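Home | About | Classes | Open Studio | Shop | Visit | Contact

About Flolora

Last updated: Jun 25, 2018

We're a small flower school and cutting garden on Pugh Street. Flower arranging, growing for the vase, drying and pressing, a bit of wreath work in the cold months. Classes for grown-ups mostly. Kids' mornings in the summer.

Started by Zoriana Boiko and Mabli Llewellyn. Still run by them. If you call, one of them picks up, or it goes to the machine and one of them calls back after the watering.

How it started

Zoriana had a stall. Buckets, a folding chair, a sign that blew over. People kept asking how she got the stems to stand like that, so she'd show them, and then there'd be a line and no one buying anything. Mabli was two stalls down with seedlings. She said charge for it.

First class was in Mabli's garage. Seven people, one good pair of clippers between them. Peonies, badly timed – half of them still shut tight like golf balls. Everyone went home with something in a jar anyway and most of them signed up for the next one.

We got the Pugh Street building after that. Used to be a tile showroom. 1,391 square feet, concrete floor, a drain in the middle which sold us on the place before we'd even looked at the roof. (Should have looked at the roof. It's fixed now.)

The garden

Out back and down the slope to the Dumitar fence. 204 rose bushes, old ones and newer ones, all labeled, some of the labels even right. Then the annual beds – zinnias, snapdragons, cosmos, stock, sweet peas up the netting until the heat gets them. Dahlias along the bottom, because it stays damp there. 400 tubers went in this spring and the slugs had a very good May.

We don't spray. We pick beetles off by hand into a bucket of soapy water and students are welcome to join in, early, before coffee.

Anything cut in class comes out of our own beds from late spring to first frost. In winter we buy in from the Norner greenhouses, up the valley. Good people, good ranunculus.

How we teach

Small groups. Short talk, then hands on stems. Everyone gets their own spot, own bucket, own clippers (we own more than one pair now).

No floral foam. We use chicken wire, pin frogs, tape grids over the mouth of the bowl, sometimes just a tangle of twigs jammed in. It takes longer to learn and the first one will probably fall over. Thats fine. Take it apart, start again. Mabli's rule is you get to redo it twice and then you have to live with it.

You don't need to know any Latin. Zoriana will say it at you but you don't need to answer.

What we run

Beginners' Bench – the basic one, four evenings. Conditioning, cutting, a hand-tied bunch, a low bowl, a tall vase.

Growing for Cutting – starts with seed trays, ends in the beds. Wear boots. 

Pressed and Dried – half a day, no greenery experience required. Strawflower, statice, larkspur, grasses.

Do Your Own Wedding – for couples and whoever they've roped in. Bring your venue pictures and an honest number for how many tables. We'll talk you down from the arch or help you build it.

Kids' Mornings – June and on through summer, ages seven and up. Posies, seed bombs, a lot of mud.

Who's who

Zoriana Boiko – arranging, weddings, the accounts. Learned from her grandmother, who grew gladioli for the church and was strict about it. Likes brown flowers. Will defend brown flowers.

Mabli Llewellyn – the garden, drying loft, anything with a seed packet. Trained in a parks department, left when they paved the good bed. Teaches the kids' mornings and the growing course.

Plus Saturday help in the busy part of the season, usually past students.

Practical stuff

Step-free from the parking lot to the teaching room. The garden path is gravel and then grass, hard going with wheels after rain – tell us ahead and we'll bring the cutting up to you. Restroom on the ground floor. Cold water, hot coffee, and tea if somebody remembered to buy it.

The flowers make some people sneeze. Lilies stay off the benches altogether, too many of our students have cats.

Cancel a week ahead and we move you to another date. Less than that and the stems are already cut, so no refund, but send a friend in your place, we dont mind who.

Gift cards at the front desk or by phone. Leftover bunches go out on the cart by the door, pay in the tin.

Recent items

- Dahlias: when to pinch and when to leave alone
- Sweet pea netting, what held and what didn't
- Summer kids' mornings, places left
- Vase life notes from the Beginners' Bench
- Rose bed open evening

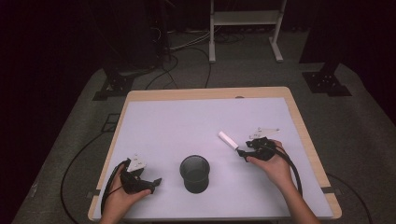
Hands at work over a table, pale board taped down at the sides.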